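Sanside shared workshop, Grodport: notes from the two-arm build

The workshop occupies the ground floor of a former sail loft on the harbor side of Grodport. It opens to visitors one evening a month from October to March, and the December session was given over to the two-arm bench that a small group of members has been putting together since spring. I went with questions about mounting and calibration, having spent most of the year failing to get a single arm at home to repeat a pick reliably.

Entry is through the wood shop. The electronics and automation bay is at the far end, past a door that needs to stay shut when the table saw is running. Songül Sezer leads the build and gave the tour. She keeps a paper logbook on the bench and referred to it often.

The arms were bought used from a training center in Grerkdale that was closing its automation course. They arrived with controllers but no table, no grippers and no documentation beyond the safety sheet. The group wrote its own control layer, which they call Saraç, and it now handles both arms from one desktop computer. It is plain code with a text configuration file. A change to the work area means editing the file and restarting, which takes under a minute.

Most of the first hour went to the table. The original top was a single sheet, and it flexed enough at full reach to spoil calibration. The current one is built in sections on a welded frame, and the bases are bolted through to the steel. Sezer's figure for deflection before the rebuild was 2 mm at the front edge. She has not measured it since, on the grounds that the calibration now holds from one session to the next.
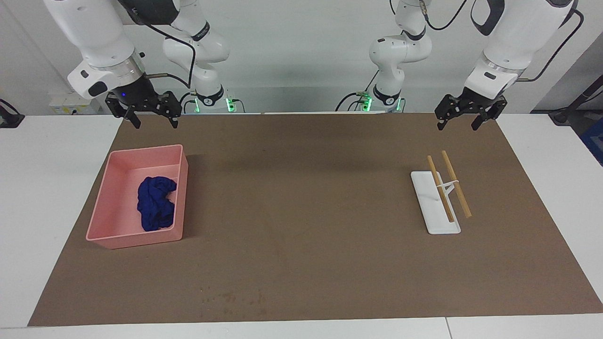 The brown mat was chosen after trials with bare tabletop, cork and a rubber sheet. Bare white gave the vision code trouble with pale objects. The rubber gripped well but curled at the corners. The mat is matte, lies flat, and gives reasonable contrast against the pink bin and the white stand.

Two exercises are in development. One is cloth handling, with a dark blue cloth and the bin. The other is chopsticks, lifted from a small bracket on the stand. The bracket holds them slightly above the surface, so a fingertip does not have to scrape the mat to get under one. Sezer considers the cloth the harder problem by a wide margin. A chopstick can be treated as a line with two ends. A heap of cloth has no fixed shape, and the code has to choose a fold to pinch each time. The log for the cloth task stood at 100 attempts, with notes against each failure. The commonest entry was "slipped on lift."

Each arm carries a two-fingered gripper on a flange. Closing force is set in the configuration file per task, and there are 5 levels. Cloth runs at the second highest, chopsticks at the lowest. I asked about force sensing at the fingertips. It has been discussed and put off until the motion planning is in better shape — a sensible order, in my view, as bad planning produces most of the contact errors I see at home.

Cable routing took up more conversation than I expected. The group's first attempt tied the gripper cable tight to the arm, and it pulled a connector during a wrist rotation. They now leave a loop at the wrist and check it by hand through the full range before any new program runs. I have since copied this.

Collision avoidance is handled simply. The table is divided down the middle in software and neither arm may cross the line unless the other is parked. That rules out true two-handed work for the present. A shared zone is planned, with reduced speed inside it, and the code for it exists but has only been run in simulation.

Practical details for anyone thinking of going: the session starts at 6:30 in the evening, there is no charge, and parking on the quay is free after 6. The bay has no heating apart from one fan unit, so bring a coat. Visitors stay behind the yellow tape while the arms are powered. Questions about Saraç are best sent ahead, and Sezer will print the relevant section of the configuration file if asked. I came away with four pages of it and have worked through the first.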